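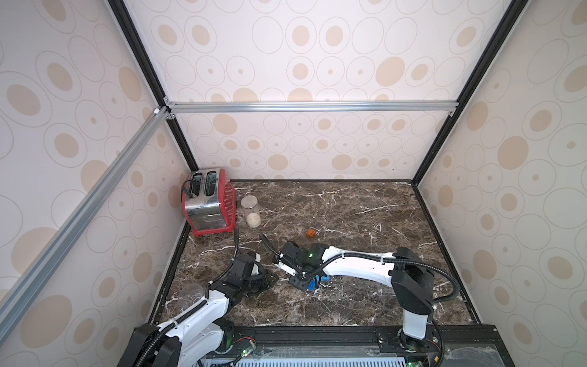 Is a kitchen counter a suitable place for children's building bricks?

A counter may be used for bricks between meals, provided that it is cleared and wiped before food is prepared on it. Families with a separate play table are advised to use that first.

This thread sets out the Moya Family Center's guidance on shared counters, meaning any kitchen surface used for both meals and play. It replaces the guidance we posted in March.

The March version asked families to keep toys out of the kitchen altogether. Nearly 800 households sent us comments on it. A large share of them told us that the kitchen counter is the only clear surface they have at a height where an adult can supervise and cook at the same time.

We have revised the guidance accordingly. The new version accepts that play will take place on the counter and concentrates on how the surface is divided, cleared and cleaned.

Dividing the surface: choose one part of the counter for items that stay out permanently and keep it the same every day. A back corner is usually the best choice. Items placed there should not need to be moved when play begins or ends.

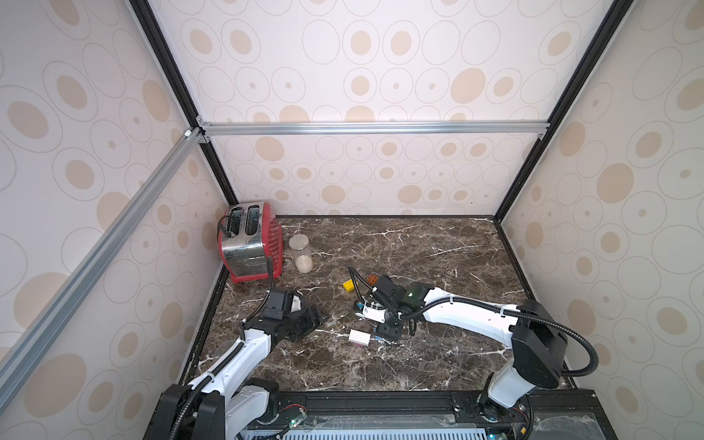
Samina Dogar
Home Routines Lead, Moya Family Center

The toaster and the lidded jar stand together in the back-left corner, and the bricks have the middle of the counter. We recommend this arrangement. The permanent items have one corner, and a child can be shown in a few words where play stops.

Toasters: unplug the toaster before bricks come out. Small bricks and open bread slots should be kept well apart, and an adult should look into the slots before the toaster is next used. If a brick has fallen inside, leave the appliance unplugged until it has been removed.

Power cords: keep the cord behind the appliance and away from the front of the counter. A cord that reaches the play area should be shortened with a reusable tie once the appliance is unplugged and cool.

Dry goods: rice, grains and similar foods should be in a container with a fitted lid. Check that the lid is closed before play begins. Open bags belong in a cupboard.

Clearing: we suggest one shallow tray per counter. The tray is placed at the edge of the play area, bricks are collected into it by hand, and the tray is then carried away. Sweeping bricks off the counter with the forearm is discouraged, as small pieces travel further than expected and are difficult to find under cabinets.

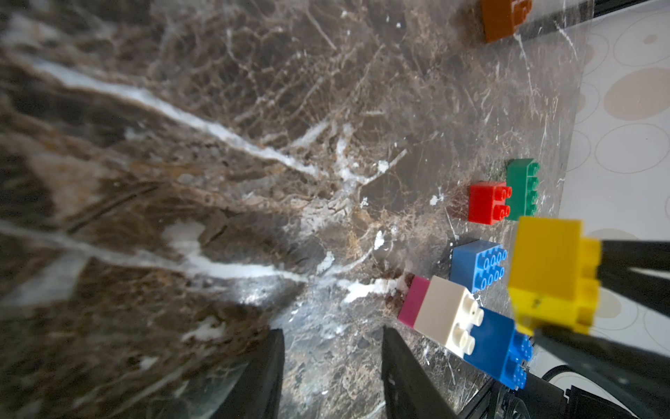
Do bricks need to be sorted by color or size before they are put away?

Sorting is optional. For everyday clearing, one container for all bricks is sufficient, and families should sort only if they find it useful or enjoyable.

We mention this because sorting was the most common reason given to us for leaving bricks out overnight. Parents reported that they meant to return to the task later in the evening. A mixed container that is put away is preferable to a sorted one that is still on the counter at breakfast.

Where bricks of different sizes are in use together, as with the small magenta one and the larger blue one in this group, an adult should consider the ages of all the children in the home. Small pieces are to be kept away from any child who still puts objects in the mouth. Please follow the age marking on the packaging in every case.

Households that do wish to sort may prefer to do so by size alone. Large bricks go into the box first and small bricks into a zip pouch on top. Color can be left to the child.

Patterned surfaces: stone and stone-effect counters with strong veining can hide small pieces, especially brown, cream and dark red ones. After clearing, bend down and look along the counter from the side. Then pass a dry hand slowly over the whole play area, including the strip next to the wall.

Wiping: use a damp cloth with mild dish soap, followed by a clean damp cloth and then a dry one. Vinegar and lemon-based cleaners should not be used on natural marble - they can dull the polish. Families who do not know what their counter is made of should use mild soap only.

Bricks that have been in contact with food should be washed by hand in warm soapy water, rinsed, and left to dry on a towel with the studs facing down. Water collects in hollow studs, so shake each piece before it is returned to the container. 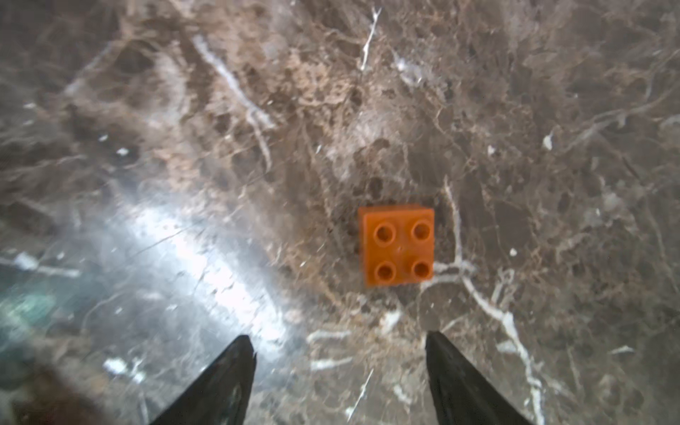 Orange 2x2 brick on brown marble.

Single pieces: a brick found after the container has been put away should go into a small bowl or cup kept for the purpose. It can be returned to the container the next day. There is no need to unpack everything for one piece.

Involving children: from the age of 3, most children can place bricks in a tray when asked. We advise giving the request shortly before play ends and repeating it once, in the same words. Adults should remain at the counter until clearing is finished, and a child should never be left standing on a stool or chair.

The Limadard and Jimen branches of the center will hold a short practical session on shared counters this fall. Each session has 29 places and is open to any parent or guardian. A second adult from the same household may attend without a separate booking.

A printed copy of this guidance is available at both front desks. The Rernano branch is closed for building work and will have copies when it reopens.

Comments on the revised version may be left as replies to this thread or handed in at either desk. Replies are read by the home routines team on working days.

Guidance in force from 30/09/2025.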